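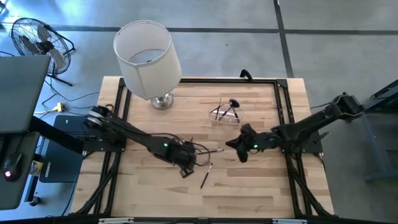 Figure 3. The Parico cell during the brush-sorting task, with both arms over the table.

4.3 The handover fault

Most failures in the brush task were dull. A gripper closed on air, the policy tried again, and the log gained a line. The fault described in this section was more interesting, in the sense that it cost us two wrist motors and most of a week.

The task is simple to state: pick up brushes from the tabletop and put them in the clear container, passing a brush from one arm to the other where the first arm can't reach. A lamp shares the table and is to be left alone (Figure 3). Each arm runs its own controller under Flurnow, our scheduling layer, which decides whose turn it is. During a handover both grippers hold the same brush for a moment. The receiving arm is meant to report a firm grip, the giving arm opens, and everyone moves on.

On Tuesday, July 24, 2018, both arms reported a firm grip and both concluded that they were the receiver. Each then pulled, politely at first. The force limit should have ended the argument within 200 ms. It did not, for the limit was checked against a filtered current reading, and the filter – added by us to stop nuisance trips – had been tuned so well that it no longer noticed anything. The arms kept pulling for 460 ms, at which point the brush handle settled the matter by slipping out and both wrists hit their joint stops at speed.

We had seen milder versions before. Going back through the logs, we found 10 earlier handovers in which both arms claimed the receiving role. In almost 5 seconds of combined double claims, no alarm was raised, and all 10 runs had been scored as successes. The brush did reach the container, after all.

The role mix-up itself came from a restart. When one controller drops out and rejoins, Flurnow gives it the role it held last, without asking whether the other arm has taken that role in the meantime.

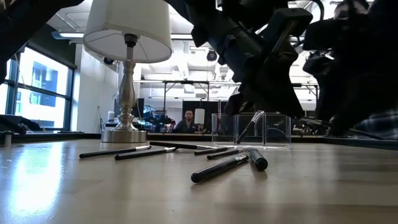
Jacqueline Barbier, commenting on a draft of this section, objected that the restart was a distraction and that a force limit which depends on good manners upstream is no limit at all. We agree, with some discomfort, as the filter had our initials on it.

The trip now reads raw current and sits outside the scheduler. Nuisance trips have returned, mostly when a gripper presses a brush against the table, and we have left them in. Roles are now cleared on every restart, so a rejoining arm has to wait until it is given one. The emergency stop was within reach throughout the July event and was pressed promptly, after both arms had already stopped.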